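Filed under: Student Projects / Home & Organizing

The Junk Table Project - final report

So my project for the Gundcombe study skills unit was the shared table by the door, the one where everybody dumps everything. I wanted to find out how long people spend hunting for keys, and whether tags would help. I asked 80 students and got way more opinions than I'd planned for!

Keys were the worst (no surprise), with candy a strong second for getting in the way.
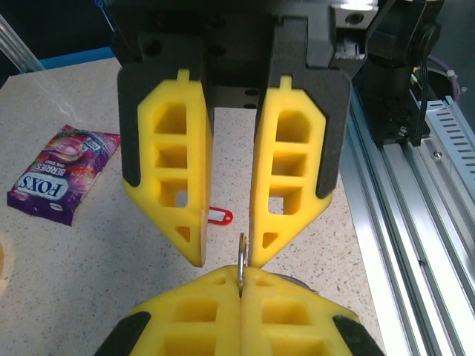 Key ring, red tag and the Fox's Berries bag, mid-sort.

My rule was simple - keys get a tag, food goes in the cupboard, and anything left after 3 days goes to the front desk. I logged it all in a notebook I named Cluter, spelling mistake and all, and I'm keeping the name. People liked the tags. The food rule, well... they grumbled. I'd like to try it again in October with a hook board.

1527 views | 80 shares

Comments (2)

sudorex: red tags are the best ones, you can spot them from the stairs

ostapchuk: where did you buy the tags??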